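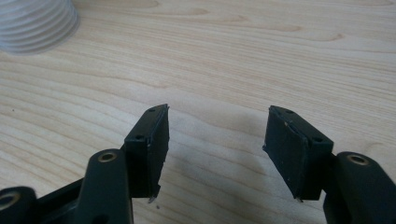 Hyun-seo Wi wrote on December 7, 2018:

> Two of us on the Trunia side have moved to the new list address, and
> digests now arrive with the accents stripped out of every name. Plain
> messages come through fine. Is this a setting I can change myself, or
> does it have to be done on the server? I'm on the daily digest, 20
> messages per issue.

It has to be done on the server. The digest builder still uses the old character set, which was left in place when we moved the archive over from Pultar in June. Single messages skip that step, so you won't see the problem there.

I changed the setting on the test list this morning and sent myself 2 digests. My own last name came out right in both. I'd like to leave it on test for a few days before touching the main list.
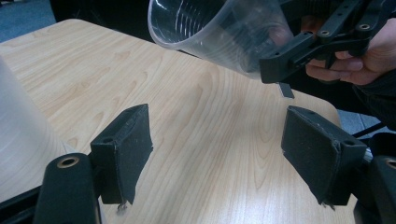
If you don't want to wait, log in to your member page, switch from digest to single messages, and switch back later. Your password stays the same. Any digest already queued will still go out in the old form.

The archive is a separate job. There are 3286 messages in it, and the ones with attachments have to be rebuilt by hand. So far 18 of those are done. Old links will keep working while I do this, but search may miss names with accents in them.

If anyone still sees broken names in single messages, please forward me one with full headers. A pasted copy loses the part I need.

Octavian Ghiță
list admin, Plokuston users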